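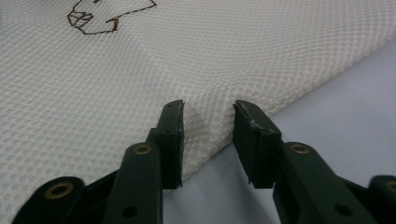
Our workshop has completed its first month with the Rarkex hand-held gripper kit, supplied by Lencho, and several readers have asked for a written assessment before they place an order of their own. The following remarks concern textile handling only. We have no experience of the kit with rigid parts and offer no opinion on that use.

## What is supplied

The kit arrives as a handle, a pair of black plastic fingers, two spare fingertip pads and a printed guide. Lencho sells the recording software, Lunilex, under a separate yearly license. Assembly required 40 minutes on a Tuesday morning, including the time spent locating a hex key of the correct size. The guide is clear on the mechanical steps and brief on everything else.

## Suitability for mesh and other open fabrics

Our principal interest was white mesh. An open weave stretches where it is folded, and the cells along a ridge lengthen as the cloth turns over itself. A gripper that closes too high on the ridge takes up a single layer and pulls it out of shape. One that closes too low presses against the table.

We obtained the most consistent results by forming a soft diagonal fold first and approaching it with the fingers open, one on either side of the ridge. Operators should close slowly. The linkage is smooth through most of its travel, but there is a slight increase in resistance near the end, and new users tend to squeeze harder when they feel it.

We recorded 50 trial pinches in the first session and discarded 7 of them owing to slipped cloth. Reference marks drawn on the mesh in brown marker were useful when reviewing the recordings. It should be noted that a marker line breaks up where it crosses the cells, so fine detail is wasted effort. Bold, uneven shapes are easier to find again.

## Points requiring attention

The fingertip pads are the weakest part of the product. The inner edge of one pad shows pale scuffs and small chips near its upper corner. This has not affected the grip to date, although a rough edge may be expected to catch on finer cloth. Lencho should consider including four spare pads in place of two.

Lunilex accepted all 2956 of our recordings to the end of June. Its export function is slow, and file names cannot be changed in bulk. The supplier has acknowledged our letter on this subject.

## Comparison and recommendation

The Dutska kit, which we rented last year, has a lighter handle and a better carrying case. Its narrower pads were less satisfactory on mesh, and replacements were difficult to obtain.

We recommend the Rarkex kit to small workshops that handle soft materials daily. Those with occasional needs would be better served by a rental. Our own kit will remain in use through the autumn, and a note on pad wear will be published here once the first spare pair has been fitted.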